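Food Storage and Preservation
Unit 4 Handout: Dried Foods in the Home and Small Kitchen 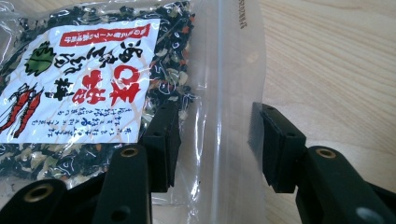 Drying is among the oldest methods of keeping food. It depends on a simple principle: bacteria, yeasts and molds need water in order to grow, and a food from which most of the water has been removed will not support them. Students should note that drying does not kill all organisms present. Many survive in a resting state and will begin to grow again once water returns. For this reason a dried food must be treated as a perishable food from the moment it is soaked.

4.1 Water content and water activity

Two terms are often confused. Water content is the total amount of water in a food, given as a share of its weight. Water activity is a measure of how much of that water is available to microorganisms. It is expressed on a scale from zero to one, with pure water at one. Honey contains a fair amount of water but has a low water activity, as the sugar holds the water tightly. Most bacteria cannot grow below 0.90, and most molds stop growing well before 0.60. A dried vegetable of good quality should fall under the lower figure.

The relationship between the two values differs from food to food and is shown by a curve known as the sorption isotherm. Students are not required to draw an isotherm for this unit, but should be able to read one. The worked example in the course reader begins on page 397.

4.2 Common methods

Sun drying requires steady heat, low humidity and moving air. It remains in wide use for fruit, fish and sea vegetables. Results vary with the weather, and the food must be protected from insects and dust.

Hot-air drying is the usual method in commercial plants and in home dehydrators. Pieces should be cut to an even thickness so that they finish together. If the air is too hot at the start, the surface hardens and traps moisture inside. This fault is called case hardening and is a frequent cause of spoilage in home-dried fruit.

Freeze drying removes ice directly as vapor under low pressure. Shape and color are kept very well, and the product takes up water quickly. The cost of equipment and energy is high.

4.3 Preparation before drying

Most vegetables are blanched before drying. Blanching stops the action of enzymes that would otherwise cause loss of color and flavor in storage. Onions, peppers, mushrooms and herbs are commonly dried without it. Light-colored fruits may be dipped in an ascorbic acid solution to limit browning.

Sea vegetables are handled differently. They are rinsed to remove sand and small shells, and some types are boiled briefly before drying. Their high mineral content causes them to take up moisture from the air readily, and an opened package left in a humid kitchen will soften in a short time.

4.4 Packaging

The purpose of packaging is to keep out moisture, oxygen, light and pests. No single household material does all of these equally well.

Glass jars with tight lids are an excellent barrier to moisture and oxygen but admit light. Metal tins exclude light, though the seal depends on the lid. Plastic bags vary a great deal. Thin polyethylene slows the passage of water vapor but allows oxygen through. Laminated films with a metal layer perform much better and are preferred for long storage.

Resealable closures are convenient for foods used a little at a time. They should be wiped clean before closing, as flakes or powder caught in the track will leave a gap. Excess air should be pressed out first. Each package should be labeled with the contents and the month of opening.

4.5 Soaking and use

Dried foods increase in volume when soaked, in some cases many times over. New cooks often prepare far too much – sea vegetables in particular. Small, thin flakes may be added directly to hot soup. Larger pieces and whole mushrooms should be soaked in cool water, in the refrigerator if the time required is more than 2 hours. Soaking water may be used in cooking if it is free of grit.

4.6 Laboratory exercise

Work in pairs. Each pair will receive a sample of dried vegetable.

Weigh 30 grams of the sample and record the weight. Cover with cool water and leave to stand. Drain for the same length of time at each reading, blot lightly and weigh again. Continue until two readings in a row show no further gain. Plot weight against time and calculate the rehydration ratio, which is the drained weight divided by the dry weight.

A second portion will be held in an open dish on the laboratory shelf for 14 days and then weighed. Compare this result with that of a sealed portion kept for the same period.

4.7 Terms for review

Water activity; sorption isotherm; case hardening; blanching; rehydration ratio; vapor barrier.

Laboratory reports are to be submitted at the start of the Unit 5 lecture. Graphs must be titled and both axes labeled with units.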